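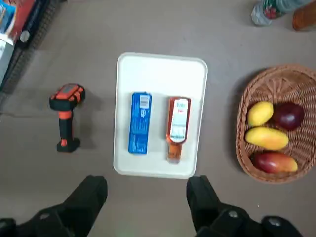 How long can you go between big grocery shops without eating badly? Four weeks for us, five if the weather's rotten and everyone agrees to be nice about cabbage.

Quick one today, I've got bread rising and it's nearly time for the school bus. Had a few emails after the last post asking how the once-a-month shop is going, so. Update.

Going fine mostly. We started in December, which was a dumb month to start anything, and the first go was a mess. I bought for the meals I'd like to be cooking. Lentil this, braised that. Then by the second Wednesday everyone wanted noodles and there were no noodles. We had four kinds of vinegar and no noodles.

For anyone new, we moved out past Bulovville a while back and the round trip to the proper supermarket is 278 km. There's the little store at the crossroads for milk and eggs and it's good, I like them, but a block of cheese there is priced like jewellery. So the big shop is a whole day. Leave in the dark, home in the dark, one kid carsick.

What we spend. First month was $1217 and I felt a bit ill at the till. That was stocking up from zero though, flour and oil and rice in the big sizes, plus a second-hand chest freezer off Radomír Krajčí's back porch, which I've counted in because it all came out of the same envelope. Second month came down to $700. That's the number I'd like to hold. Family of five, two of them teenagers who eat standing up.

Things I do diffrently now:

I write the list off what got eaten. There's a sheet of paper inside the cupboard door and when something runs out it goes on the sheet, and whoever finished it writes it down. In theory. Peanut butter has never once been written down by the person who finished it.

Fresh stuff gets eaten in order. Week one is lettuce, berries, soft things, herbs. Week two peppers and broccoli. After that it's carrots, onions, squash, apples, the cabbage. Frozen peas for colour. I used to spread the nice things out over the month and then throw half of them in the compost.

Bread I just make. 400 grams of flour a loaf, salt, yeast, water till it looks right. Not fancy. Two loaves every second day and one of them is gone before it's cooled.

Snacks are the hard part. I'll be straight about that. If the snacks come home and go in the cupboard they last until Tuesday. So now a quarter goes in the cupboard and the rest goes up on top of the wardrobe in a suitcase. They know about the suitcase. I know they know.

Also sauces and drinks, the bottled things. I was buying too many half-interesting ones because they were on special, and then you've got a fridge door that won't close. One sweet, one hot, one salty. That's the rule and I've only broken it for the plum one.

Oh, and packaged stuff generally. I used to feel guilty about boxes and mixes. Over it. On day twenty-six, when the wind's howling and I've been at work since seven, a box of something is dinner and I'm greatful for it. I keep a few back on purpose and they don't get touched before week three. Write the date on the end with a marker so you can read it when they're stacked.
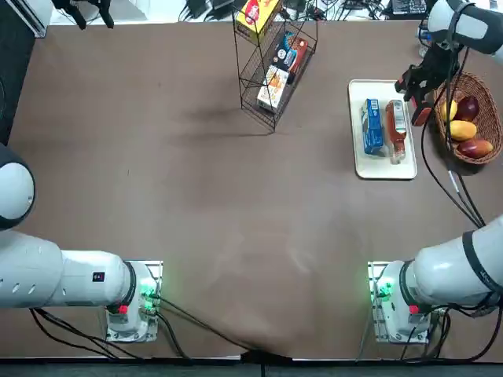
Iveta Slanina wrote to say she thinks I've got the boxes backwards, and that they ought to go in week one. Her argument is you come home wrecked from the drive with a mountain of things to put away, and that's the night you want something quick, and the two nights after it too while you're chopping and freezing the rest. She also says a month is too long with teenagers and she'd go three weeks and pay for the extra gas.

She may be right about the first night. We had toast last time. Not sure about the three weeks, I did the sums on the gas and it eats up most of what we save, plus it's another whole Saturday gone. Will try her way with the boxes next shop and see.

Benedita Vieira asked what we do about milk. Crossroads store, and powdered for baking. The powdered is fine in pancakes and horrible in tea, don't let anyone tell you it's the same.

Other bits. Potatoes and onions in separate places, I keep forgetting. Freeze the ginger whole and grate it hard. Cheese freezes if you shred it first, goes sad if you don't. Yogurt I haven't cracked yet, tried making it twice and got warm milk both times, so if anyone has a method that works in a cold kitchen please send it.

Bus is here. Next shop's on the weekend if the road's open, will post the list after.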